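Home helpers wanted at Certhorpe, August

Do you like a freshly swept floor and a rug that lies flat? Then come and join us! Rashidi looks after 126 furnished flats in Certhorpe, and we need people for the August changeovers — lifting rugs, sweeping wooden floors, putting everything back where it was. Mornings from 8.30, paid by the hour, lunch included. 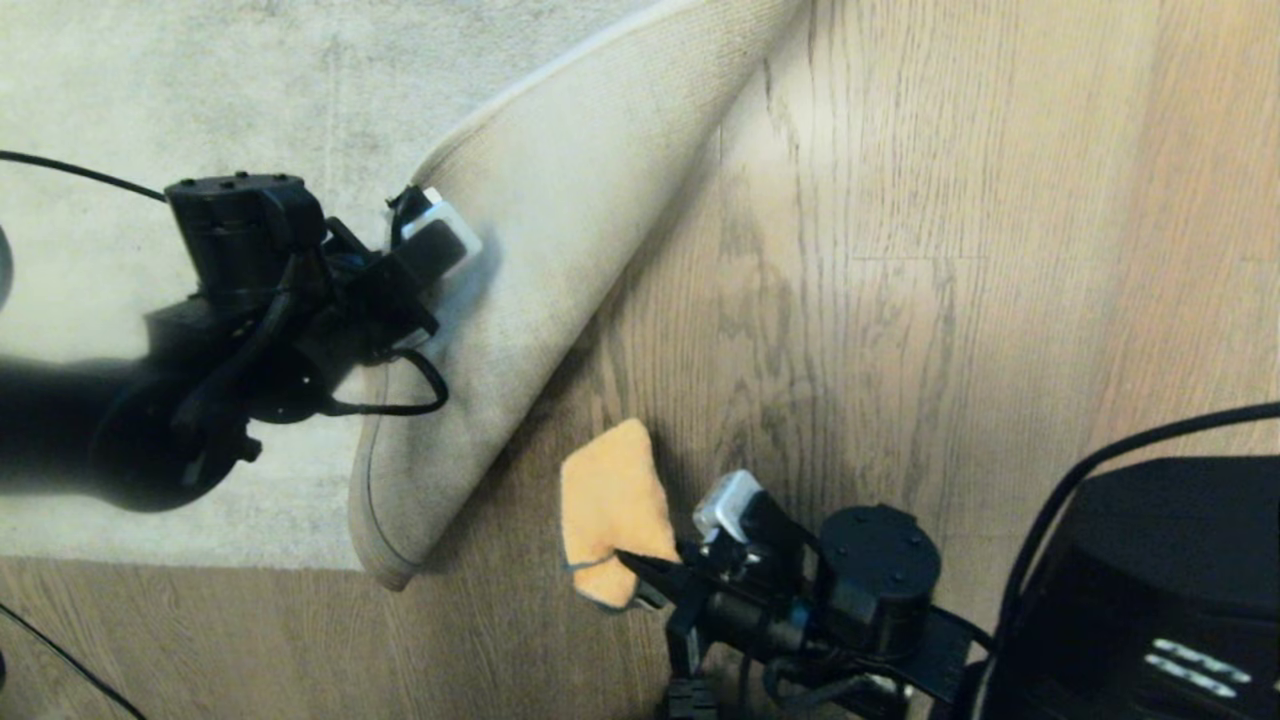 Do I need any cleaning experience?

None at all. Mwende Masanja will go round your first two flats with you and show you how we fold back a rug without creasing it.

You should be happy kneeling and bending, and able to get to Certhorpe by yourself. We'd love to hear from students and retired people too! Ring Musyoka Mwakalinga on extension 151 before noon.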